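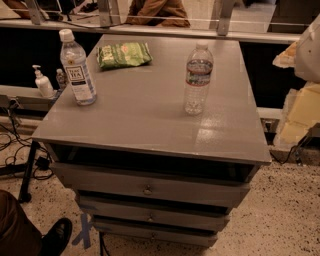
# About Dresard

Dresard rents furnished rooms and small apartments to people who need a place for longer than a hotel stay and shorter than a lease. Most of our guests are traveling nurses, people in training courses, families waiting on a house closing, and patients' relatives who want to be near the hospital. The shortest stay is two weeks. The longest so far was a little under three years.

We have two buildings, Marchal House and the Rikia. Between them there are 40 units.

## How we started

Bernadette Besson opened Marchal House after managing apartments for another landlord for most of her working life. She kept getting calls from people who wanted a room for six weeks or three months, and she had to turn them down. When the old boarding house on Zarneck Street came up for sale, she bought it with her sister and spent a winter replacing the plumbing. The first guests moved in that February, while the top floor was still being painted.

The Rikia came later. It had been offices for an insurance agency, and before that a dental practice. Turning it into apartments took longer than planned, mostly on account of the stairs, which had to be rebuilt to meet the fire code. It now has an elevator and two ground-floor units with step-free showers.

Bernadette still runs the company and still answers the office phone in the mornings.

## What you get

Every unit comes with a bed, a table, seating, storage, linens, and basic kitchen things. Rooms at Marchal House share a kitchen on each floor. Apartments at the Rikia have their own. Heat, water, electricity, and internet are included in the rent, and there is no separate cleaning fee at the end of a stay.

The smallest rooms are about 400 square feet with the bathroom. The largest apartment, on the top floor of the Rikia, is 438 square feet plus a balcony.

Laundry is in the basement of each building. The machines don't take coins or cards. Please don't run them after 10 p.m., as the bedrooms above are close.

## How we furnish

We buy plain furniture that can be fixed. A loose drawer runner or a scratched tabletop gets repaired in our own workshop behind Marchal House, and we keep spare knobs, hinges, and slats there. Mattresses are replaced on a schedule. If you need something different, such as a firmer bed, a crib, or a proper desk chair, ask before you arrive and we will usually have one in storage.

You are welcome to bring your own furniture. We'll move ours out and store it at no charge.

## Staff

There are six of us. Two people work in the office, three handle cleaning and repairs, and Bernadette does some of both. Someone is on call overnight for lockouts and leaks. The number is posted inside every front door.

## Booking and visiting

We don't list on travel sites. Guests book with us by phone or through the form on the contact page, and we reply the same day when the office is open. We ask for one month's rent at signing and a $40 key deposit, which is returned when the keys come back.

If you are already in town, you can look at a room before you decide. Call first so we can tell you what is free. The office is on the ground floor of Marchal House, left of the main entrance. Parking is in the rear lot, and the spaces marked for guests are not assigned.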